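Quick one tonight, dinner's in the oven and I have thoughts.

So the second season of Drareck finished and I stayed up till nearly 1 am for it, which was dumb, and now I can't stop going over the last twenty minutes. Spoilers from here on. You've been warned.

First – the harbour scene. Loved it. No music, hardly any talking, just the two sisters and that awful boat. Best thing the show's done since the pilot.

Then the trial. Hmm. Four episodes of build up and it's over before the ad break? Felt like they'd run out of money or time or both.

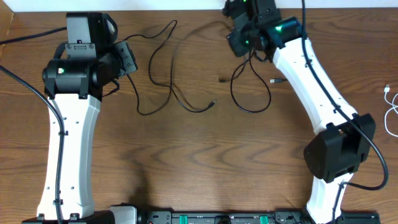
Midton reckons the trial was rushed on purpose, to put us in the older sister's shoes, and that it plays much better on a second watch. Okay. Maybe. I'll give it another go on the weekend but I'm not promising anything.

What I can't forgive is Castellanos getting off the train. Whole season he's the only one with any sense and then he just... goes back? For the dog? I like the dog. Everyone likes the dog. Still.

Also the accents. Half the town of Nindier sounds like it's from somewhere else entirely and it got worse as the season went on. My favourite offender is the mayor, who had two different ones in the same speach.
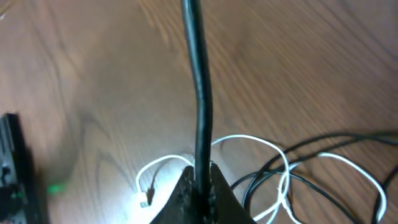

2 min read

Right, where was I. The theory stuff.

I had a look at the fan forum this morning, big mistake. There's a thread with 134 pages on the locked drawer. One post had 2,463 likes and it was just the word "wallpaper". And fair enough, I went back and the wallpaper in the hallway does change between episodes three and four. Colour's different, pattern's different. Could be a clue, could be a reshoot. My money's on reshoot.

Season three isn't confirmed yet, far as I know. If it does come back I want three things – more of the aunt, less of the detective,

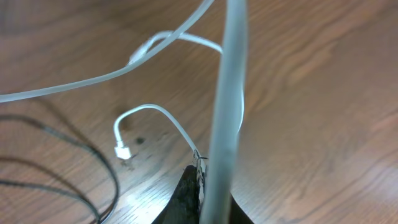 and somebody to finally open that drawer on screen. Don't care what's in it. Old receipts would be fine. I've put 70 bucks into the streaming service over this show and I'd like some closure.

Oven's beeping. Will do a proper post on the soundtrack when I get teh chance, probably in July.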